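The Slow Plane Deserves a Better Publicist

Every few years somebody promises me a faster way to get from Altholm to the coast. The latest is Jadus, a regional airline that wants a small jet on the route in place of the Kukitz turboprop it has flown for as long as I've been complaining about it. The jet will save passengers 2 minutes in every 30, or so the brochure has it. On our route that comes to less time than I spend looking for my boarding pass.

I've ridden the Kukitz often enough to have opinions about individual seats. It is loud. It hums in a key that gets into your teeth, and the overhead bins were plainly designed for hats. When the propellers start up, first-time flyers glance at each other the way people do when a waiter drops a tray.
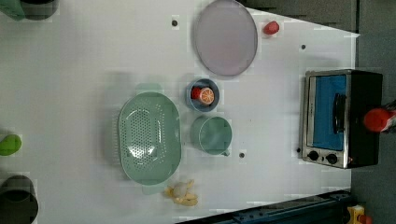 But it goes. It went in December, when the runway at Altholm looked like a skating rink with lights, and it goes at six in the morning with a load that wouldn't fill a school bus. A turboprop burns less fuel than a jet on a short hop and doesn't mind a short runway. Ours is short. The airport authority would like it to be longer, by around 1000 feet, and this is where I start checking that my wallet is still in my pocket.

The extra runway would run into the Badawi orchard, which has been there longer than the airport and smells a great deal better. It would be paid for out of a ticket surcharge and what the authority calls local participation. I am local, and I have a feeling I'm about to participate.

What do we get for it? A quieter cabin, I'll grant that, and a nicer-looking airplane. People judge a plane by its engines the way they judge a restaurant by its tablecloths, and a propeller says "island mail service" to anyone who grew up on movies. Jadus knows this. Its own survey asked whether we'd prefer "a modern jet experience," and I'm told 90 percent of us said yes. I said yes. I'd also like a modern yacht experience.
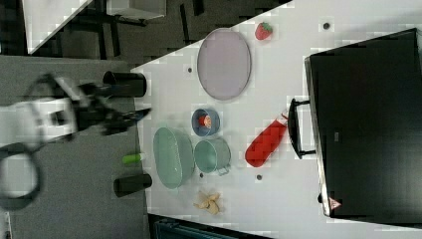
If the airline has money to spend, I have suggestions. Put a second person at the check-in desk. Fix the baggage belt, which moves with the enthusiasm of a teenager taking out the trash. Run one more flight in the evening, so that a day trip to the coast stops requiring a hotel. Any of these would save me more time than the jet will — and the orchard could stay where it is.

Jadus is taking comments through the end of the month. I plan to write mine on the plane, in the seat over the wing, in large shaky letters.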